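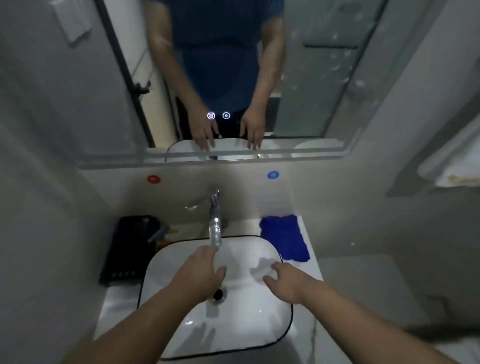

Fig. 1. Hands at the basin with the tap running. Blue cloth on the counter, back right.

Bathroom Care, Unit 4: The Vanity
Handout to accompany the lecture by Kenneth Buchanan

Last unit we cleaned a floor, and most of you survived. The vanity is smaller and more annoying. Everyone who uses the room leans over it, and everyone drips.

Order of work

1. Clear the counter. Bags, cases and small things that live by the faucet go somewhere else. Wiping neatly around them is a skill, but it earns no marks.

2. Rinse the bowl. White porcelain shows every streak, so start at the back and chase the water toward the drain. Allow up to 10 minutes for bowl and faucet together. My own record is worse.

3. Wipe the faucet last. Chrome collects fingerprints from the person who has just polished it.

4. Take your cloth to the mirror. Hold it bunched, as in Fig. 2, and refold when a side gets damp. You will be facing yourself throughout. Try to look like someone who did the reading.
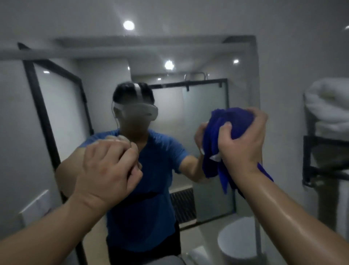
5. Check from the side. Smears that hide from the front show up at an angle, usually after you have put the cloth away.

For next time: read the Trarnovex notes on glass, pages 280 to 292. Bring a dry towel.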